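Shoe drive in Indton passes target with donations still coming in

INDTON, March 27, 2021 – A collection of used athletic shoes in Indton has taken in 908 pairs, well past the goal its organizers set when they put out the first bins last September.

The drive is run by Plivero, a small nonprofit that cleans secondhand footwear and passes it on to schools and job centers in the county. It shares a rented unit on Hendel Street with a bicycle repair workshop and opens to the public on two mornings a week.

Levente Hegyi, who manages the collection, said the original plan was to stop at 500 pairs. The bins filled faster than expected after the new year, when three local gyms agreed to take one each, and the group decided to keep going until the end of the school term.

"People had been at home going through their closets," Hegyi said. "We would empty a bin at noon and get a call the next morning that it was full again."

Most of what arrives is running and walking shoes in adult sizes. Children's shoes are harder to come by and go out almost as soon as they have been cleaned. Hegyi said 190 pairs have been set aside for students at two middle schools, where gym teachers have sent in lists of the sizes they need.
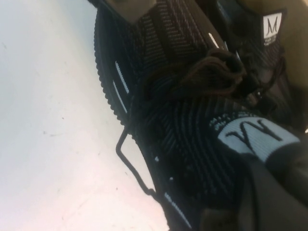 Sorting takes up most of the group's time. Each pair is checked for split soles, worn heels and missing insoles before it goes any further, and anything past repair is sent to a recycler. Knit sneakers now make up a large share of the donations, and they need more care than leather ones – the fabric holds dust, and a stiff brush can pull the threads. Laces are another regular job. Many shoes come in the way a black one with short white stripes did, its dark laces bunched in a loose tangle over the top and one loop trailing off the side. The laces are taken out, washed in a mesh bag and put back, or replaced if the ends have frayed.

The soles are scrubbed separately with warm water and dish soap. Shoes are then stuffed with newspaper and left on racks for two days before they are matched up again, tied together and labeled by size.

Saturnino Vidal, a retired shoe repairman who trains the sorters, said the most common mistake donors make is to put shoes in a washing machine and then a hot dryer. The heat can loosen the glue that holds the sole on, he said, and the damage may not show until someone has worn the shoes for a week.

"A little dirt is fine," Vidal said. "Knock the mud off, tie the two together and leave the rest to us."

Shoes that come in without a partner are kept on a separate shelf for a month. Vidal said 25 singles have been matched that way so far, usually when the donor found the other one at home and dropped it off.

The group pays for its supplies with a grant from the city and a discount on laces and insoles from Orbán, a shoe store downtown. Hegyi said the grant covers rent through the summer, and an application to extend it has been filed.

Plivero is asking for children's sizes in particular, along with winter boots, which will be stored until the fall. It does not accept ice skates, ski boots or slippers. Bins remain at the three gyms, the main library and the Hendel Street unit, and larger loads can be picked up from homes within 6 miles of the downtown area.

Pickups need to be booked by phone at least a day ahead.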